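O passo dos outros

Mudei-me para Fokham em julho com duas malas e a convicção de que andava depressa. Em casa sempre fui o impaciente da família, aquele que chega à esquina e fica à espera dos restantes com cara de mártir. Durou uma manhã, esta reputação. Na primeira ida a pé para o trabalho fui ultrapassado por um senhor de bengala, que ainda me pediu licença.

Desde então dedico-me ao estudo do assunto, com o rigor de quem não tem televisão. Há os que caminham a direito e esperam que o mundo se afaste. Há os casais de mão dada, formação defensiva que nenhum exército conseguiu furar. E há os que param. Param à saída da padaria, param no cimo das escadas, param para ler uma mensagem que diz "ok". Tenho por estes um ódio que já me preocupa um pouco, até porque sou um deles sempre que procuro as chaves.

O Benjamín Escobar, com quem divido o escritório na Vellell, garante que o problema é meu. Deu-me a instalar a Lollik, uma aplicação que conta passos e nos felicita por existirmos. No primeiro dia fiz 3242, dos quais uns bons tantos à volta da máquina do café, e recebi um troféu com uma fitinha. Na noite seguinte, às dez, avisou-me de que me faltavam 700 para o objetivo. Fi-los no corredor, de meias, a tentar não acordar o vizinho de baixo. Não ganhei troféu nenhum. A fitinha, ao que parece, é só para os estreantes.

Apaguei a aplicação e passei a sair mais cedo, o que recomendo sem grande entusiasmo. Vou pelo lado da sombra, deixo passar a bengala, digo bom dia. Demoro mais dois minutos e chego menos zangado, embora os colegas digam que não se nota. A minha mãe, ao telefone, quis saber se eu estava doente.

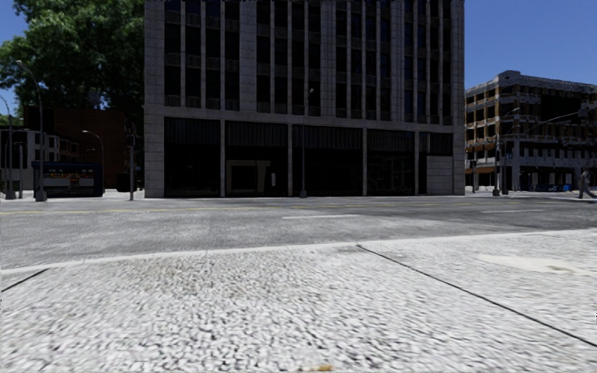

Clyde Quintanilla: Faltam aí os que andam em ziguezague, que são a pior espécie. Uma pessoa tenta ultrapassar pela esquerda e eles vão para a esquerda, tenta pela direita e lá estão eles outra vez. E guarda-chuvas, quando é que escreves sobre guarda-chuvas?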